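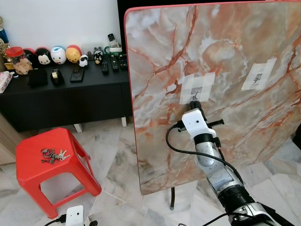
Photo: Salim Waweru

Ninex edge banding iron, long-term review

The Ninex is a small corded iron for applying pre-glued edge tape to boards up to 23 mm thick. It has a narrow aluminium shoe, a thermostat dial on the handle and a stand that clips over the flex. Rated power is 520 W. I bought mine at full price in July to replace a household iron, and have since used it on shelving, two desks, a set of wardrobe doors and several table tops.

The case for a dedicated iron is fairly narrow. A household iron will melt the glue on edge tape perfectly well. Its weaknesses are the steam holes, which leave cold spots, and the width of the plate, which overhangs the board on both sides and warms the face as well as the edge. On raw chipboard that hardly matters. On a printed or foil-faced board it does, as the face can blister or lift along the arris before the glue has fully run. Anyone fitting a plain colour to a patterned face, such as a coral-red band round a pink-and-white marble pattern, will also find that every slip shows.

Heat and control

The dial runs from 1 to 6 and is not marked in degrees. I would have preferred degrees, given that tape suppliers usually quote a temperature. Setting 3 suits thin melamine tape, 4 suits most real wood veneer, and 5 is needed for the thicker polyester-backed tapes. Setting 6 scorched pale veneer within a few seconds of dwell and I have not found a use for it. Setting 1 does not soften any glue I own.

Warm-up is slow for the wattage. The indicator goes out well before the shoe is evenly hot, and the front third lags behind the rest. I now leave it for a second full cycle of the thermostat before starting. After that the temperature holds steadily, and a long run can be done at an even pace without going back over the first part.

The shoe has no coating. Glue squeeze-out sticks to it, browns, and then transfers to the next piece as a faint streak. A wipe with a dry cotton rag while hot removes it if done at once. Once baked on, it needs a brass brush and some patience. Ákos Szénási, who borrowed the iron to edge a run of pantry shelves, used a strip of baking parchment between shoe and tape throughout and returned it cleaner than he received it. I tried his method on the next job. It adds a moment to each length and it takes the drag out of the stroke, so I have kept it up for pale colours only.

Handling

The iron weighs 400 g without the flex. It is comfortable along a horizontal edge and less so on a vertical one, where the flex leaves the handle at an awkward angle and pulls the nose of the shoe down. Standing a board on end and working the upper edge is the better arrangement whenever the room allows. For boards already fixed in a carcass there is little choice, and I found it best to work upwards with the flex over the shoulder.

A fence is supplied. This is a thin steel plate that screws to the side of the shoe and is meant to keep it in line with the board. I removed it after the first session. It gets as hot as the shoe, and on foil-faced board it leaves a dull line. The two screw holes remain as slight hollows and have given no trouble.

The stand is poor. It is bent wire, it holds the iron nose-up, and a tug on the flex will topple it. I use a ceramic tile on the bench instead.

Tapes tried

Etell melamine, 22 mm. The easiest of the three. It bonds evenly at setting 3 and trims cleanly with a sharp chisel. The glue layer is thin, so a rough-sawn edge needs sanding first, otherwise there are voids which can be heard when tapped with a fingernail. Colour was consistent between two rolls ordered months apart.

Gökçe oak veneer, 22 mm. A better product with more variation. The veneer has a fleece backing, which stops it splitting at corners, and takes oil without blotching. Two finger joints in the roll I bought were slightly proud and had to be scraped. It wants setting 4 and firm pressure with a block directly behind the iron. Reheating a failed section worked once; at the second attempt the glue had lost most of its grip and I cut the length out.

Flivov polyester, 23 mm. Tough, glossy and difficult. It shrinks very slightly when heated, so I leave an overhang at each end and trim when cold. The stated width leaves next to nothing to spare on a full-thickness board, and any wander means starting again. The finish is the hardest wearing of the three, and on desk fronts I would still choose it.

All the test pieces were 1000 mm lengths of ordinary 18 mm board, sawn on the same saw and edged in one evening, then left in an unheated garage. At the end of that period the Etell and Flivov pieces were intact. One Gökçe piece had opened at a corner by the thickness of a sheet of paper. I suspect my sanding there, as the corner had been rounded over a little before the tape went on.

Trimming

No trimmer is included. There is a sprung double-sided trimmer under the Ninex name, sold separately, and I would leave it alone. The blades are set a fraction too far in and cannot be adjusted. On melamine it chips; on veneer it follows the grain and dives. A wide chisel held flat to the face, bevel up, followed by a fine file at a shallow angle, gives a better arris in the same time. Let the edge cool completely first - warm glue smears along the file and is tedious to pick out.

The file should cut on the stroke towards the board. Filing away from it lifts the tape. Excess glue on the face comes off with white spirit on a cloth, but test this on printed finishes, some of which lose their gloss.

Build and durability

The body is in two halves held by three cross-head screws. Inside, the thermostat is a standard bimetal type on spade connectors and could be replaced without soldering. The flex is PVC, rather stiff, and shorter than it should be; I have run an extension lead on every job so far. There is a light mark where it has touched the shoe. A rubber or braided flex would have been worth a higher price.

The dial has loosened with use and can be knocked off its setting when the iron is put down. A turn of masking tape has dealt with this for the time being. I wrote to Ninex about a replacement knob and received a polite reply with a part number, which their own shop does not list.

Who should buy it

For one bookcase, a household iron and a sheet of parchment will do. For repeated work on faced boards the narrow shoe is a real improvement, and my rate of damaged faces has dropped to almost none. Someone doing this every day would be better served by a hot-air bander, at a very different price.

For: narrow shoe, stable temperature once warm, can be opened and repaired.
Against: unmarked dial, stand, fence, short flex, uncoated shoe.

I have kept the iron and sold the household one.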